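Bosdale Rifle and Shotgun Club
Minutes of the March members' meeting

The meeting opened a little after seven, once everybody had found a chair and the coffee had made its way to the back row. Attendance was 16, a lovely turnout for such a muddy evening, and last month's minutes were approved as read.

Summer shotgun weekend

We talked for quite a while (and very happily) about the Lightfoot range, which has offered us 2 days in June. So far 112 members have asked for a place.

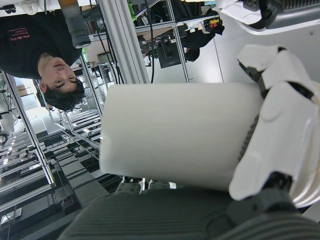

Several people wondered whether beginners should shoot in their own squads, and after much friendly back and forth it was agreed that they should, with an experienced shooter along to help. Lunch is included in the fee, and Wollix will bring the clay targets.

Ear protection

Prisura has quoted $218 for a set of loaner earmuffs for guests. Moved, seconded and passed with no one against.

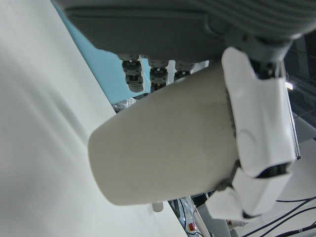

Robotic hand gripping a beige cylinder

Members who have older earmuffs at home in good shape are warmly invited to drop them off at the clubhouse too.
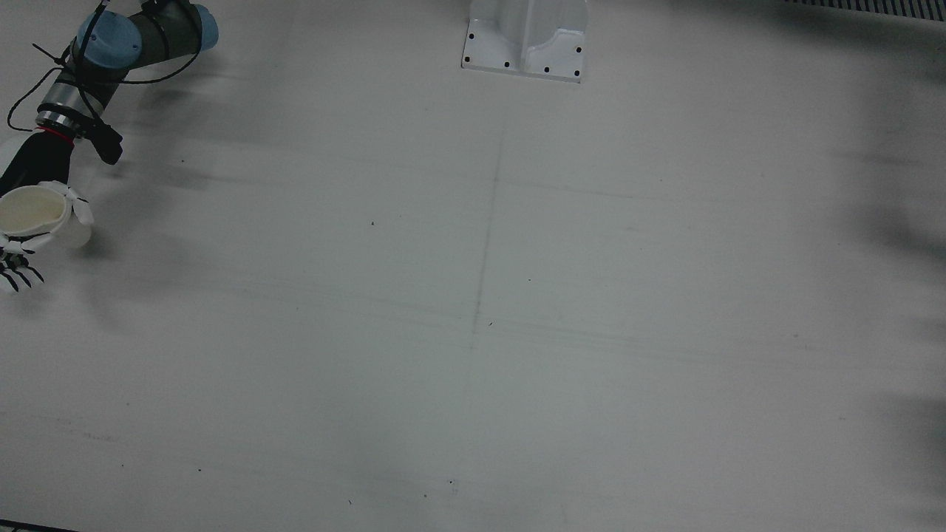 Any other business

The gate code changes at the end of the month, so please watch your mail. Thanks went to everyone who brought pie. The meeting closed at 8:40.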